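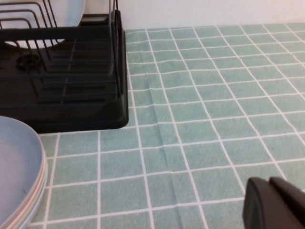
Figure 2. Drying rack with a black tray and wire dividers, with one plate standing in a slot.

3.2 Placement of washed dishes

The participating households were asked to keep their usual rack and to dry the dishes in their usual way. Of the 109 households in the study, 71 used a rack with a closed tray under the wires, as in Figure 2, and 21 used an open rack over the sink. The others dried everything with a towel or put it on a folded cloth.

For the racks with dividers we recorded which slot was filled first. Plates went most often to the back slots, also when the whole rack was free. Amaral, who made the home visits in July, noted that many people load from the back so that the arm does not pass over the dishes already standing. The rack models differed in the distance between the wires. In the Sukora model a dinner plate leans slightly; in the Prinell model it stands almost straight, but deep bowls do not fit — they were left upside down on top of the wires.

The surface below the rack was also recorded. A tablecloth was common when the rack stood on a dining table, and in these homes the rack was moved before each meal. This moving had an effect on our data, as dishes were sometimes put away before they were fully dry. We kept such cases in the analysis, but they are marked separately in the tables of Section 4.

Cutlery was treated as one item per holder, and not piece by piece.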